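Visit Report: Zastix Open Day, Tableware and Cooktop Rooms
February 13, 2025

Zastix opened its test building to trade visitors for one afternoon. The invitation listed four stops: goods receiving, the tableware room, the kitchen room and the archive. Goods receiving was closed on arrival, so this report covers the other three. My interest was in how the site evaluates dishes and small cookware for use on dark glass surfaces, a topic that came up in January when we revised our own purchasing sheet.

Arrival and sign-in

Parking is behind the Bunting warehouse, reached from the service road. The front entrance has no visitor spaces. Sign-in took several minutes because badges are printed one at a time. Visitors receive a floor plan and a sheet of test codes. The codes on the sheet are from the previous edition and do not match the door labels on the upper floor.

Tableware room

Work in this room concerns how dry food behaves on flat dishes: how far it spreads when poured, how much reaches the rim and how easily single pieces can be picked up. Cereal is the standard load. Small square pieces are preferred to flakes because they break less and can be reused within a session. A round white plate on a glossy black surface was carrying a load of this type, heaped toward the middle with a few strays on the open part of the plate.
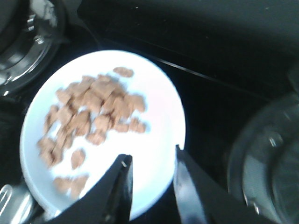

Square cereal pieces on a white plate, tableware room.

The spread was uneven, with pieces close to the rim at the lower left and bare plate toward the right. A rim this thin does little to hold dry food if the plate is carried at an angle. Zastix records rim height, rim width and outside diameter for each dish, then assigns a spill grade. The current register holds 883 dishes. Of these, 93 are graded for dry food only. I asked for the grading procedure and was given a two-page summary; the full procedure is supplied to contract customers.

Kitchen room

The kitchen room is used for fit and clearance checks. The cooktop is a built-in two-burner gas unit with a black glass top, set in gray speckled stone. It carries the 万家乐 brand mark between the control knobs. The pan supports are of the upright prong type, which suits wide cookware but gives a small contact area. A shallow black frying pan with a pale green handle was on the left support and sat at a slight tilt. The right burner was clear.

A light blue plate had been set on the glass between the burners, just behind the knobs. For a household this is the most likely place to put a dish down while serving, and the clearance check is based on it. The points recorded are distance to each burner ring, distance to the knobs and whether the knobs can be turned without touching the rim. Black glass also shows every reflection, so marks on it are hard to judge by eye.
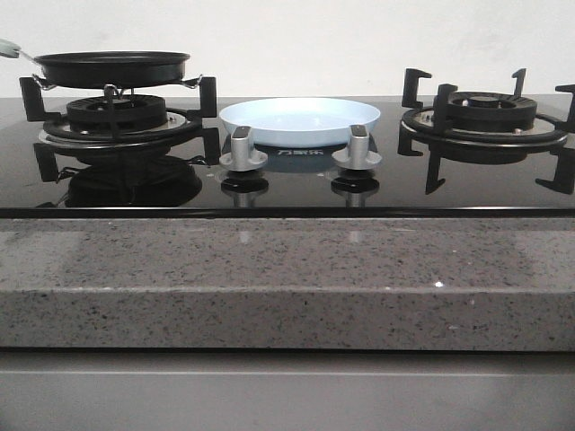 Bowls and interior surfaces

Bowls are handled under a separate code. The main division is between smooth interiors and interiors with molded rings. Ringed bowls are easier to grip from inside when washing by hand, but the grooves hold residue and need a brush. The sample I looked at longest was a glossy white ceramic bowl with raised concentric rings across the floor and a smooth wall above them. It had one tiny dark speck on the inside, either debris or a mark in the glaze. Under strong light the wall shows narrow glare streaks that can hide fine scratches, and the inspection sheet asks for a second look at a different angle.
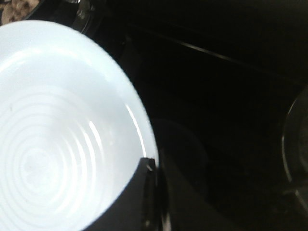

The same sheet has a line for the rim, which is checked by fingertip and by eye. Chips are entered by clock position. Jenetton, which supplies the sheets, has a digital version, but the site still uses paper and keys in the results at the end of the day. Wash testing runs to 2000 cycles for the highest grade. Results for ringed bowls were not on display.

Archive

The archive is one room of sliding shelves holding reference samples. Access was limited to 34 visitors for the afternoon, in small groups. Samples are filed by maker and then by diameter. The Tarnura section was being relabeled and could not be handled.

Practical notes

Closed shoes are required in the kitchen room. Photography is permitted except in the archive. Coffee is in the hallway by the tableware room. Requests for the summary procedure should go through the sign-in desk before leaving, as the desk does not mail copies.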